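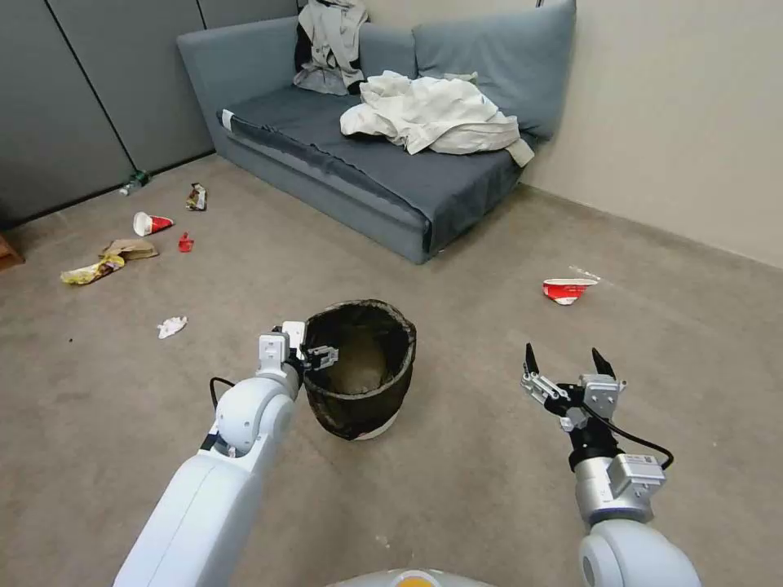
4.3 Preparing a litter pickup trial

The litter pickup trial measures how well a trained policy generalizes to object layouts it has not encountered in demonstration. Each trial starts from a fixed robot pose and a randomized floor layout. The layout should mix rigid and deformable items: in a typical start state, paper cups, crumpled snack wrappers, a small green plastic bottle and a wad of tissue lie on the carpet, with the wastebasket between the two arms. Clothing left on a sofa counts as background and is not scored.

Before you begin, confirm that the Prasora control software is running and that both arms have completed homing.

1. Load the trial sheet in Jendico and enter the policy checkpoint number.

2. Place the litter according to the layout code. Do not straighten or flatten items to make them easier to grasp.

3. Set the wastebasket upright and empty, within reach of both grippers.

4. Move the arms to the start pose. Check that the wrist cables have enough slack for a full turn of the last joint.

Caution: Keep hands and feet outside the reach of the arms from this step until the motors are disabled.

5. Save one image from the head camera. The scoring script uses it to verify the layout.

6. Start the policy and the timer together. The time limit is 297 seconds.

7. Stop the policy when the floor is clear or the limit is reached, then disable the motors before collecting what remains.

8. Score each item as binned, moved or untouched. An item that rests on the rim counts as moved.

Note: If the wastebasket tips over, let the trial run. Items that fall out are scored by their final position -- a previous successful drop earns no credit.

Note: One evaluation set consists of 60 trials per checkpoint. The Grornton baseline was trained on 200 demonstrations and the Kuzmenko variant on 800. Report the two separately, even where the layout codes match.

Trials interrupted by an emergency stop are repeated with the same layout code and marked R on the sheet. Send questions about scoring to Hanne Brøndum.

Section last revised August 11, 2018.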